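3.2 Care of the hand-held gripper between sessions

The gripper used in this study is carried by a person and not by an arm, so its maintenance is different from that of a fixed cell. It is moved between desks many times in a day, and the finger pads receive most of the wear. At the Skelside site we kept one unit in service through April and wrote down each intervention in a log, which had 657 entries when the period closed. The unit is called Vivham in the log and in the tables of Section 4.

Each session begins with the pads. They have a mesh-textured surface, and fine dust collects in it and changes the grip on smooth objects. The operator brushes both pads with a dry brush, closes the fingers slowly and looks whether the pads meet evenly along the notch (Figure 3). If one side touches first, the finger is loosened, set again and tightened. We replaced the pads after 500 closing cycles in the first week, but later we allowed more than this, as the wear was slower than we had expected.

The second check concerns the cables. On our unit they pass close to the moving fingers, and a cable that is pulled too tight can come out of its connector when the gripper is fully open. Yasmine Abdel Hamid, who wrote the procedure, asks the operator to open and close the fingers nine times while watching the cables. Before this step was added, cable faults were the most frequent reason to stop a session.
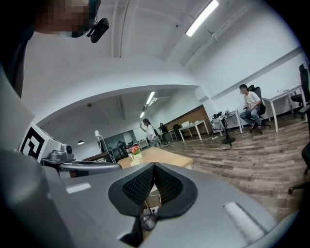 Figure 3. Hand-held gripper with its two finger pads, in the office room. The square marker is at the left, beside the small camera module.

The third check is the position of the marker and the camera module. Both must stay rigid with respect to the housing, otherwise the recorded path of the gripper drifts from its true path. The operator presses lightly on the bracket and feels for play. When there is play, the screws are tightened and the calibration from Section 3.1 is repeated. The Trirkbridge group uses a thread-locking product from Laizer for the same purpose; we did not use it, and our screws became loose nine times in the period.

Repairs that needed the housing to be opened were done at the end of the day. They are treated separately in Section 3.3, together with the spare parts we kept.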